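Open day at Trerthorpe: your questions

When is it?
February 20, 2019, doors at ten. I'll be there all day, probably hoarse by lunch!

Where do I go?
The Tindall building, on the Stultbridge side. Park round the back — there are 70 spaces and they do fill up.

What will I see the arms doing?
Small tabletop jobs, mostly. It's slower than people expect, and I still find it oddly hard to walk away from.

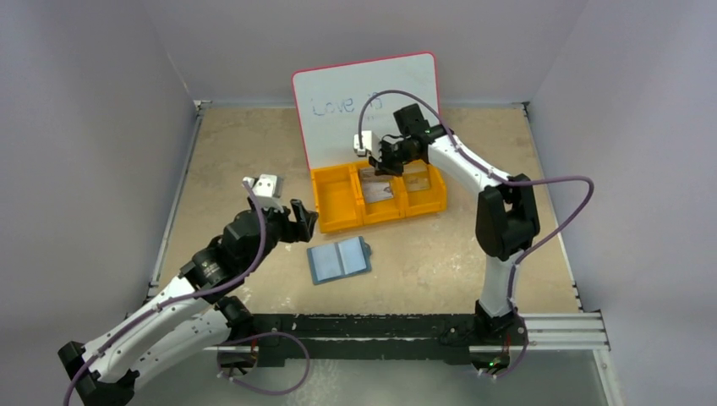
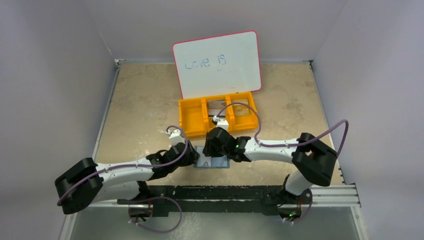

The two arms at the table with the orange tray and the whiteboard.

Can my kids have a go?
Not with the arms, sorry, but they can stand close and ask anything they like. Stavros Deligiannis is on hand for the tricky ones (he's far better at wiring questions than me).

Do I need a ticket?
Yes, they're free. We've got 187 and I can't squeeze in extras.

I can't make it. Will there be another?
We're hoping for one at Trerkby in March. Drop me a line and I'll let you know.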